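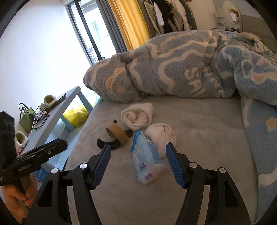 Come and read court papers with us (paid, part time, from home)

Hi, I'm Sumathi Kotian and I run the detention desk at Bimadden, which is a very grand name for me, Ashwin Lobo and a shared inbox that never stops. We keep a public record of people held without charge or arrested over what they believe, say or publish. We started it with one spreadsheet and it now has 1,476 cases in it, and I'm looking for three people to help us keep it straight.

The job is called case reader. You'd get a small batch of documents every week - court notices, letters from families, lawyers' summaries, local news clippings - and pull out the things we need: name, date of arrest, where the person is being held, what the charge is (if there is one) and who told us. Then you write it up in a short plain entry and Ashwin or I check it before it goes live. Some entries take ten minutes. Some take all afternoon because two papers spell the same man's name four ways and you have to work out if he's one person or two!

It's up to 15 hours a week, whenever you like, as long as your batch is back before the Monthly Update call. The pay is 2,300 a month before tax, in US dollars, same for everyone. The contract runs for six months from January and I'd love to extend it, but I can't promise that until our funding from the Gekari Trust is settled.

You don't need a law degree. I don't have one. I do need you to write clear English and read at least one other language well enough to follow a newspaper. I also need you to be stubborn about sources, and that part matters to me more than your resume. If you've worked in a library, a newsroom, a records office or a legal aid clinic, tell me about it. If you've been detained yourself, or someone in your family has, you're very welcome here and you only have to share what you want to.

Some of the material is upsetting. We have a counselor, paid for by us, and you can hand a file back at any time.

To apply, send a one-page letter and a short writing sample to the case reader inbox at our Itircombe office by 1st November. Please leave off photos and your date of birth. Ashwin answers questions about contracts, I answer everything else.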